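Shared Kitchen FAQ: the microwave

Bokum House, second floor. Last updated 19 Feb 2020 by Jinlong Dong. Questions not covered, leave a note in the kitchen folder.

Who can use it?

Anyone with a room or a desk in the building. Guests too, if you're with them. No sign-up sheet any more, we tried that in May and it got ignored.

When?

Any time. Quiet after 10 pm please, the beep carries. Lunch is the busy bit, so if you have a big frozen thing that needs ages, go early or go late.

What happened to the old one?

Gone. Door stopped catching and the repair quote from Drerkus was nearly the price of a new one. Please stop asking for the old plate, it went too and it wouldn't fit anyway.

How do I clean it?

Two minutes, tops. Bowl of water, slice of lemon if there is one, run it till it steams, leave it shut a bit. Then wipe. Soft cloth, dish soap, no scouring pads and no oven spray.
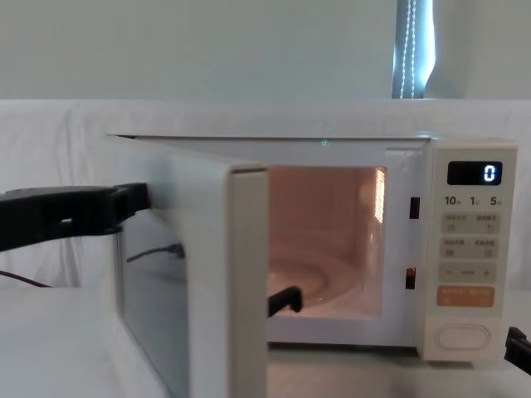

Turntable first. Lift it straight up with both hands, wash it in the sink like any plate, dry it, put it back. It's round glass and it will break if you drop it on the tile, ask Nazareno. Then do the back and side walls, top to bottom, and the floor last. Open the door all the way, as wide as it goes, so you can get at the inside face and the strip of frame down the right where the two latch slots are. Wipe around those slots, don't push a wet cloth in them. Crumbs in there are usually why a door won't shut right.

Can I leave the door open to air it out?

For a few minutes after cleaning, sure. Not overnight. The light inside may stay on while it's open and people walk into the door in the dark.

The plate is rattling or grinding. Broken?

Probably not. Nine times out of ten it's sitting crooked. Take it out, check for crumbs or anything else underneath, set it back in the middle. Turn it by hand once. If it still grinds, stop and tell Jinlong.

What can't go in?

Metal, foil, anything with a gold rim. Takeout tubs unless they say microwave safe. Whole eggs (yes, again). Sealed jars. Travel mugs with a steel inside. The blue Nandent bowls from the cupboard are fine but the handles get hot, use a towel.

Do I have to cover my food?

Yes. Plate on top, paper towel, whatever. Soup and pasta sauce especialy. If it spatters, it's yours to wipe, right then, before it bakes on.

What power setting for leftovers?

Full power is 100 percent and it's too much for most things. 75 or 80 is better for rice, stew, anything thick. Stir halfway. If you're not sure do one minute, check, do another.

How do I set the time?

Buttons under the display, then the orange one to start. The row marked 10, 1 and 5 is for time, the little characters next to each number tell you which unit. Can't read them? Paper copy of the translation is in the folder, Nazareno typed it up. Don't tape anything on the panel itself, the glue gets gummy and the next person has to pick it off.

How do I open it?

Oval button at the bottom of the panel. Press, don't pull on the door. Yanking is how the last one died.

Can I peel off the stickers on top?

No. Leave the long white label and the two with the blue borders where they are. It's the small print and we'd need it if anyone has to come fix it. Damp cloth over them is OK, don't scrub.

Can I put stuff on top of it?

No. Not bread, not mail, not the fruit bowl. Top stays clear so it's easy to wipe and nothing slides down the back.

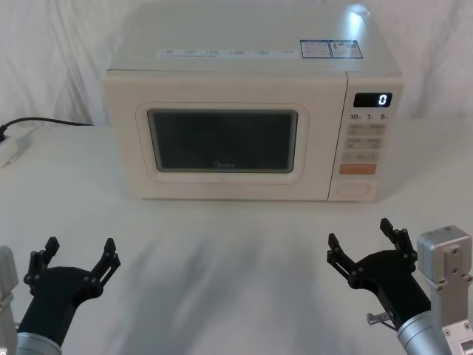

It won't turn on

Check the plug. The cord goes along the back of the table to the white power strip on the left, and the strip gets switched off more than you'd think. Still dead? Try a lamp or something else in the same strip. If the lamp's dead too it's the breaker, call Nazareno Sala, don't go in the closet yourself.

Can I unplug it to use the kettle?

Use a different outlet. And never run the kettle and the microwave off the same strip at once, it trips the whole floor.

It smells like fish / popcorn / Lu curry paste

Lemon water again, see cleaning. If that doesnt do it, a small dish of baking soda inside with the door closed for an hour or so. Put a note on the door so it doesn't get cooked. Take the dish out before anybody heats anything.

Where are the cloths?

Drawer under the sink, left side. Used ones go in the bucket. Not back in the drawer.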